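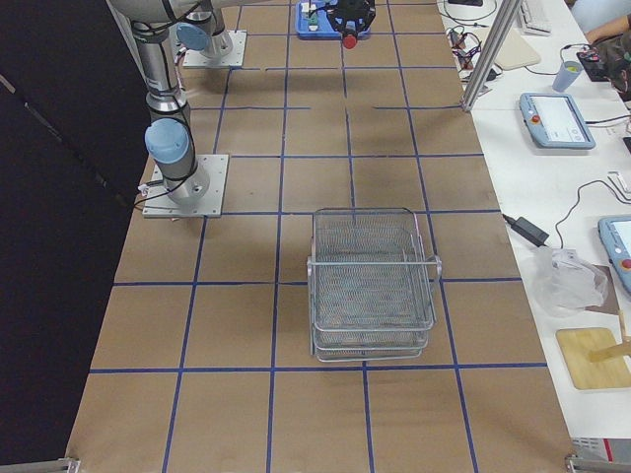 Décembre, six heures du matin. Encore réveillé avant le chauffage.

Relu hier soir les notes de Rocío sur le sommeil. Elle ne jure plus que par la méthode Mendley : coucher à heure fixe, pas d'écran, 40 minutes de lumière blanche au lever. Elle dit qu'elle dort mieux. Je veux bien, mais elle a aussi arrêté le café et quitté Bredgate le même mois, alors allez savoir ce qui a marché là-dedans.

J'ai quand même essayé. Deux semaines de carnet, une note chaque matin. Mes notes montent les jours où je m'attends à ce qu'elles montent – la belle affaire. Mervin prétend que c'est déjà un résultat. Mervin a payé son stage, il a ses raisons.

Ce qui m'agace, c'est le chiffre de 2000 participants imprimé sur la brochure. Participants à quoi ? J'ai cherché la page où on l'explique, je suis tombé sur un formulaire d'inscription. Javiera m'a répondu que je cherchais la petite bête.

Dormi cinq heures, peut-être moins. Rêvé de la maison de Medina, l'escalier était du mauvais côté.

Rappeler Ivana pour les clés. Acheter du pain. Je garde le carnet jusqu'à la fin du mois, après on verra.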